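[folding-list] Re: Hold it up by the corners first?

From: Diarmuid Moynihan
To: folding-list
Subject: Re: [folding-list] Hold it up by the corners first?
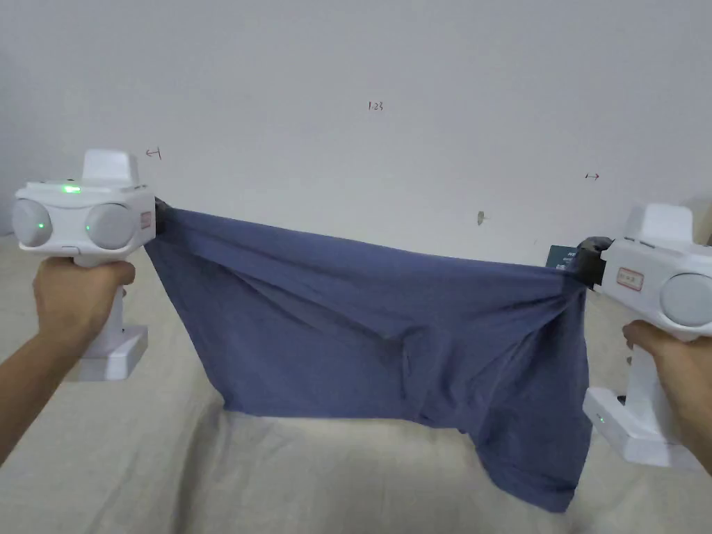 Nhyira, I read your message twice and I'm still not sold. I've left most of it in below for people who get the digest.

Nhyira Baidoo wrote:
> Hi all,
> I've been helping my aunt at the Pastine swap room since December and we
> get through a lot of knitwear. Her rule is that every soft knit gets picked
> up by two top corners, pulled out until the top edge is nearly straight,
> and held there until it hangs still. Only then does it go on the table. She
> says the weight of the cloth takes the creases out for you and that you
> can't fold a knit properly if you skip this step. We did 180 pieces that
> way last month and the shelves looked very good.
>
> I've read people here who go straight to the table and fold flat. Why
> would you? You are folding the creases in. The hang takes 9 seconds, my
> aunt says, and it saves you refolding later.
>
> Also she uses the Wuyts board for the last step but I think that is a
> matter of taste.
>
> Nhyira

Okay. Taking these in whatever order they come to me.

First, the weight of the cloth. I have heard this one for years and I'd like somebody to show me. A wet sheet, sure, it's heavy and it will drop most of its wrinkles if you let it. A dry knit top weighs next to nothing. Hold one up by two corners and look at where the lines go. They start at your two grips and run down toward the middle, because that is where you're pulling from. Let the top edge go slack and it sags. Pull it tight and you get harder lines from the corners. You have swapped one set of creases for another, and the new ones are diagonal, which to my mind is the worst way for a crease to run on something you are about to fold in straight lines.

Second, corners. A sweater doesn't have corners. It has shoulders, cuffs and a hem, and when you grab one out of a pile you get whatever your hands landed on. Half the time one side drops down flat and the other side goes into a long bunch, and holding it longer does nothing for the bunch. You have to put it down and find the piece that's doubled under. You could have found that on the table.

If your aunt always takes it by the two shoulder seams, that's different, and I would like to know. Does she? "Two top corners" could mean anything. I can believe in shoulder seams. The seam has some stiffness and the rest hangs off it more or less the way it does when it's worn. But then she is spending time finding the seams, and that ought to go into her 9 seconds.

Which brings me to the 180 pieces. I'm glad the shelves looked good. Did anybody fold a batch the other way for comparison? I'm not trying to be rude. When I had the stockroom job at Flirach we were told to snap every garment twice before folding. Everyone swore by it. Then we had a rush before a sale, 500 pieces to get out, and we quit snapping because our arms hurt. The floor manager came by, looked at the stacks and said they were the best we'd done. I have not snapped a garment since.

What I do with knits, for whatever it's worth:

Drop it face down on the table. Find the neck. Smooth from the neck out to each side with the flat of the hand, no pulling. Sleeves in, sides in, then fold up from the hem in halves or thirds depending on the shelf. Slate blue and navy things get done by the window, as I can't see the folds in a dark knit under our kitchen light and I've put away some real messes that way.

I will give you one thing. Holding a piece up does tell you what it is. If you've got a mixed pile and can't tell a tunic from a cardigan, pick it up and look. I just call that looking.

As for the Wuyts board, I owned one. It's sized for shirts, and anything with some bulk to it slides off while you're closing the flap. My sister has the Wenetov one and says it's better, but she also irons socks.

If you want to settle it, take 7 similar knits, hang and fold them your aunt's way, put them on a shelf overnight, open them up the next day and look. Then do the same 7 flat on the table. Post what you find and I'll read it. If the hung ones come out smoother I'll say so on the list. I don't expect to have to.

Diarmuid

--
To leave folding-list, send a blank message with "unsubscribe" in the subject line.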